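Labeling Grasp Outcomes from Wrist Views: A Working Procedure
Ginevra Cocco
Updated May 6, 2019

This page covers step 3 of the Ustico pipeline: turning recorded pick attempts into outcome labels that a grasp classifier can train on. It assumes the recordings are already split into attempts. If they are not, run the splitter first and check that each attempt starts with the gripper open.

What the label means

Each attempt gets one of four codes.

H: held. Both fingertips are on the item and the item moves with the gripper.
E: edge hold. The item moves with the gripper, but the contact is on a seam, a corner or loose film.
D: dropped. Contact was made and lost before the release command.
M: missed. No contact.

Earlier versions had only H and M. In the Pickering test set, 2,883 attempts were labeled that way, and the classifier trained on them gave high scores to grasps on loose packaging. Splitting E from H was the main change in the second round. D is kept apart from M because the two call for different corrections in the planner.

Before you start

You need the wrist video, the joint log and the finger position log. Put all three on the same clock. An offset of more than 2 samples is enough to move a label from H to D, so fix it before labeling and do not try to correct for it by eye.

Set the viewer to show 14 images per attempt, spaced evenly from first finger motion to release. Fewer than this and short slips disappear between images.

Procedure

1. Find the close command in the finger log. Mark the first image after the fingers stop moving.

2. Look at the fingertips only. Decide whether there is material between them. If there is none, code M and go to the next attempt.

3. Decide what the material is. For flexible packages, separate the filled body of the package from the film at its ends. Contact on the filled body is a candidate for H. Contact on an edge, or on film with nothing behind it, is a candidate for E.

4. Step forward to the lift. Pick a printed feature on the package and follow it. If it stays at the same place relative to the fingertips, keep the candidate code. If it drifts but the package stays in the grip, code E.

5. If the package leaves the grip before the release command, code D regardless of steps 3 and 4.

Printed panels are the best features to follow. The nutrition table on a snack wrapper works well: bold headings and divider bars stay readable when the small type blurs, and a turn of the package shows up as a change in the slope of the lines. Clear film is a poor feature, as its highlights move whenever the wrist does.
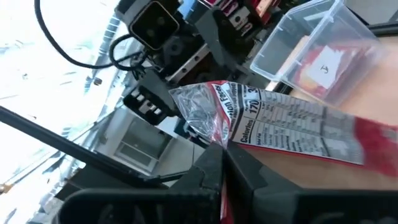 Do not use the finger gap alone to separate H from E. A folded film end and a thin package body can stop the fingers at nearly the same width. The gap log is useful for M, where the fingers close to their limit, and for the sudden closing that marks D.

Checking agreement

Have a second person label 70 attempts without seeing the first set of codes. Compare the two sets code by code. Most disagreements fall between H and E, and most of those come from step 3. Settle them by writing a rule for the package type, then relabel every attempt with that type.

Export the result in the Brivance table format, one row per attempt, with the image index used in step 1 in the last column. The training script rejects rows where that column is blank.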